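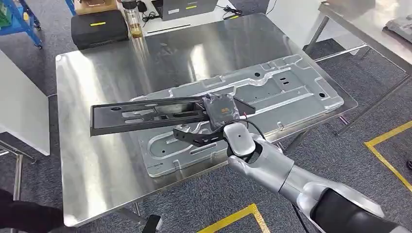 Planning software should be allowed to say "I don't know". In our lab in Sitia we ask it for a path, and it always gives one. When the arm holds a long black tray tilted over a stamped metal plate, the planner treats the thin cable near the wrist as if it does not exist. I read 121 logs in October – not one mentioned a cable. 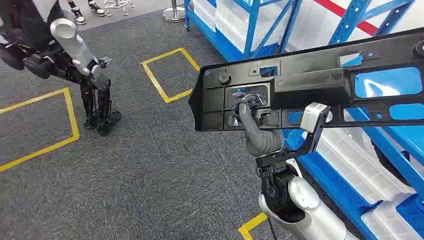 A black molded panel held by an inner edge of its cavity.

My colleague Kyung-tae Kong prefers a faster planner. I would rather wait 400 milliseconds more and receive an honest doubt.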